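We use cookies to keep you signed in to the list archive. By continuing to browse you accept this. [OK] [Settings]

Re: [dallance-readers] Workbook for the goals course

Bakari Kimaro wrote on Tuesday:
> Has anyone finished the Ridow workbook? I'm on week 6 and the
> daily pages take me 40 minutes. The author says ten. Also, is the
> audio set worth buying or is it the same material read aloud?

Bakari,

I finished it in September. The daily pages took me that long too until I stopped answering the evening questions in full sentences. One line each is enough. Gijs Goossens skips them on weekends and says he hasn't missed anything.

The audio is mostly the same material. There are two extra talks at the end, one on setting a yearly target and one on dealing with setbacks. The second is good. I wouldn't pay full price for the set to get it — Hamisi has a copy and may lend it.
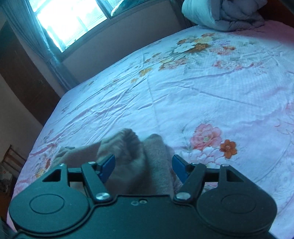
Morning, before the first page.

On the habit chart in week 7, my edition has a mistake. It tells you to carry your score over from the previous chart, but the totals start again at zero. I wrote to Fleltetus, who publish it, and they confirmed that zero is right. The new printing should have it fixed.

If you want something shorter afterward, try the Massawe book on planning. It runs to some 400 pages but you only need the first two chapters. Bastien Chevalier posted notes on those, message 668 in the archive.

Ayodele Tijani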